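2020-02-09
By Clotilde Joly

We use cookies to remember your settings and to count visits. By carrying on you agree to this. Manage choices

Stop buying hands

Or at least stop buying them first. That's my argument and I'll make it quickly, I've got a bench to clear before the next lot arrives.

Three grippers in as many months. A plain two-jaw parallel thing from Droretti, a suction head from Maluleke, and a hand. A proper hand, thumb and fingers, the kind that makes visitors stop talking mid-sentence. I have run all of them on the same arm, same controller, same dull job: get things out of cardboard boxes and put them somewhere else. And I have come round to a view that won't make me popular with the people upstairs who sign for these things. The hand is lovely. The hand is the wrong place to start. Most shops our size would do better with two flat jaws and a decent camera, and would find this out for a fraction of the money if anyone let them try things in the right order.

Start with the jaws, because I did. The Droretti took a morning. Bolted on, cable in, told the controller how wide it opened, done. It picked up the first box of parts that afternoon. It also dropped a fair few and squashed a carton of filters flat, which was my fault, I had the force at the top of its range and went for a coffee. But every time it went wrong I knew why. Two jaws, one number for how far apart, one number for how hard. If it misses, it's in the wrong place. If it drops, it's too soft or the thing is too slippy. There's nowhere for a fault to hide. Dénes Kerekes, who had the bench before me, used to say a gripper should be boring enough to blame. I didn't get it then.

Suction, week five or so. Brilliant on anything flat and sealed. Hopeless on anything in a net bag. Hopeless on creased film, and hopeless on dusty cardboard if the cup has a nick in it, which ours did, and which cost me two days of swearing at the vacuum pump before Viera Hrubý walked past and ran her thumbnail round the rim. New cup, all fine. I'd still have one on the shelf. I wouldn't build a cell round it unless I knew what was in every box, and we never know what's in every box. That's the whole business we're in.

Then the hand.

I want to be fair to it. There are things it did that neither of the others got close to. It could take a soft bag from the side without the contents sliding to one end. It could get hold of a bottle by the neck and then, on a good day, set it down upright. Štefánia Hudec wrote the grasp routine and it's a nice bit of work, better than the one that came with the thing, and when she ran it for the Allville people in November there was a small round of aplause. I clapped too. I'm not made of stone.

But look at what we're asking of it. Going into a box is a matter of gaps. Flaps, corners, the seam where the bottom folds over. A pair of jaws goes down a gap like a letter through a door. A hand goes down like a hand. The thumb on ours stands well out from the fingers when it opens, with a ribbed rubber sleeve over the thick part, and in most of the poses Štefánia uses the thumb tip gets there before the fingertips do. So the first thing to meet the cardboard is very often the bit you most wanted kept out of the way.

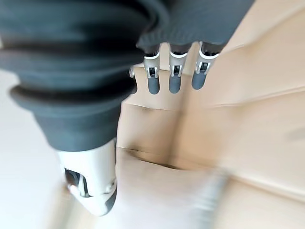

Hand open over the box, from the wrist camera. Thumb on the left, fingers top right.

My second complaint is in that picture as well and it's not about the fingers at all. It's how much of the view goes on the hand. A wrist camera is meant to show you what you're about to pick up. Fit two slim jaws and mostly it does. Fit a thumb with a sleeve on it and a palm across the top and you've put your own tool between the camera and the job. Add a quick move and the cardboard goes to soup, no edges, nothing for the software to hold on to. We talked about moving the camera. Further back, and the palm gets in. Off to one side, and you lose the thumb, and then you can't tell if it's about to foul the flap. In the end we added a fixed camera overhead and used the wrist one for the last few centimetres only, and that helped a lot, and it was also another camera, another calibration, another thing to knock with a ladder.

Miroslava Michalík does our numbers and she'll tell you I've been unfair. Her case goes like this. We logged 1,409 picks across the three tools before Christmas, and if you take only the awkward items -- the bags, the odd shapes, the stuff the jaws won't look at -- the hand comes out well ahead. True. I've seen the sheet. I don't dispute a row of it. What I dispute is what you do with it. The awkward stuff was a thin slice of what came through. For the rest, the ordinary square things with sides, the jaws were quicker and they didn't need anyone standing next to them. I stood next to the hand for most of its run. There's no column in the sheet for me.

She says that's because it's new. Everything's babysat when it's new. Give it a year. Maybe! I'd like her to be right. But I've noticed that "give it a year" only gets said of the expensive one. Nobody gave the suction cup a year. It got two bad days and a shrug.

And the faults. When the hand drops something, the list of reasons is as long as your arm. A finger closed early. A finger closed late. Thumb in the wrong place. Sleeve rubbing. A grasp that was right for a full bag and wrong for a half-full one. Or the camera was looking at rubber. You change one thing and two others shift. I lost about 8 working days to a fault that was a joint reading slightly out, and the only way I found it was by taking everything else out of the question, one piece at a time, in the evenings. With the jaws I'd have known by lunch.

There's the controller to think of too. Ours is a Tistent and it's perfectly good, and it was plainly designed by people who think of a gripper as open or shut. Two outputs, off you go. To run the hand we had to hang a second little computer off the side and have the two of them talk to each other, and they do talk, mostly, and when they don't the arm carries on with its move while the fingers are still making their minds up. I don't blame either maker. They were built for different worlds. But if you're pricing one of these up, price that as well. Nobody quoted us for it becuase nobody was asked.

What I'd do, if it was my money. Jaws first. Run them till you're bored. Keep a crate by the bench for everything they fail on, and I mean a real crate, physical, so it gets in people's way. When it's full, tip it out and have a look. If it's all flat sealed stuff, buy suction. If it's mostly thin things lying against the side of the box, try longer jaw tips, we made some up from scrap and they were worth more to us than anything we paid for. And if after all that you've got a heap of bags and bottles and strange lumps, and there's enough of them to pay for a person's time, then yes, get the hand, and get the overhead camera on the same order, and clear somebody's diary.

Do it that way round and you'll know what you bought it for. We didn't. We bought it because it had been on a stand at a show with a queue in front of it, and then we went looking for things it could do. It found some. Of course it did, it's a hand.

A word on the other side, since I'll get letters. People say the boxes are made by hands for hands, so the tool should be a hand. I used to nod at this. I've gone off it. When I get something out of a deep box I don't do what our robot does. I pull the flap back with my spare arm. I tip the box. I lean over and look. I feel about. Half of what makes my hand good at it is the rest of me, and we haven't bought that. One hand on one arm with a camera strapped near the wrist is a long way from a person at a packing table, and I think the look of the fingers makes us forget it. Two steel jaws never fooled anyone into expecting too much.

I'm keeping it on until spring. Štefánia wants to try a pose with the thumb tucked until the last moment, which might sort the flap problem and might just move it somewhere else. Viera wants a thinner sleeve. Miroslava wants more rows. Fine, all of it. But the next cell gets jaws, I've already put the order in, and the crate's by the door.

Get new pieces by email. Enter your address to sign up. You can unsubscribe at any time.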